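Kitchen Episodes: A Small Gallery from the Simulator

Posted May 3, 2022 by Kiran Nautiyal

Print this page | E-mail this page

Search this site: enter keywords Go

I am writing this page for the people who ask what our group in Wullidthorpe does all day. We collect examples for a learning system. A person guides a simulated hand through a kitchen task, the computer records every joint and every view, and later the model learns from these recordings. The kitchen is called Dulum, and it exists only in the computer.

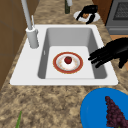
Borghild Berge wrote to me that a sink is the wrong place to begin, and that she would give the learner a flat table for the whole first month. In her opinion, a wall on each side of the object teaches the model to be afraid of walls, and it will keep this fear when the walls are gone. She asked how many of our episodes have the object on the open counter, and whether we mix them or keep them in separate groups.

I answered her by letter, but other readers may have the same question, so I repeat the answer in this place. We mix them. The basin episodes and the counter episodes go into one pool, and the training program takes from it in random order. We tried separate groups in January. The model became good at the last group it saw and poor at the one before. Borghild is right that the walls make the hand careful. I do not yet know if this is bad.

Tomato on a plate in the basin, open hand coming in from the right. The thumb hangs lower than the fingers, and I would ask the operator to watch its distance to the rim of the sink.

The tomato is a good first object for our purpose. It is small and round, and its red color is easy to find against the white center of the plate. The plate has a red rim too, of a more earthy red, and this is useful to us. A model which has learned only "go to the red" must choose between the two, and we want to see this mistake early.

The other things on the counter, for example the dark green bottle and the purple grapes on their blue dish, are not part of the task. We call them distractors. In our task list their positions change from one episode to the next, and the operator is told to leave them alone. If the hand touches one of them, the episode is marked and goes to a separate folder. We do not delete it. Pallavi Pathak reads these marked episodes one by one and writes a short note for each.

How an episode is made

The operator wears a glove and sits in front of a screen. The program we use for recording is named Bastex, and it was written in our own group. It starts to save when the operator presses a pedal and stops when the pedal is pressed again. One episode is at most 24 seconds. Longer ones are usually full of hesitation, and the model learns the hesitation very well.

We plan to have 2000 episodes in the first release, which we named Bastos. Each operator works for two hours and then must rest, also when he or she feels fresh. Ramesh Rastogi did not agree with this rule in the beginning. Then he compared his own recordings from the start and from the end of one long day, and now he is the one who switches off the screen.

Every task is repeated with five different starting positions of the hand. Coming from the right is the most natural for most of us, so we have too many of these already. Operators who can come from the left or from the far side of the sink, please choose those in the task list first.

A word about instructions

Each episode has one sentence of text with it. We ask for simple sentences, such as "Pick up the tomato from the plate." Lahcen Gaber checks the sentences for spelling and for words which mean two things. "Dish" gave us trouble, and we do not use it in the sentences anymore. We write "plate" or "bowl," and if the operator cannot decide which one it is, the object gets a number.

Corrections to this page are welcome, also corrections of my English. The list of open tasks will be renewed when Pallavi has finished with her notes on the marked episodes.

Print this page | E-mail this page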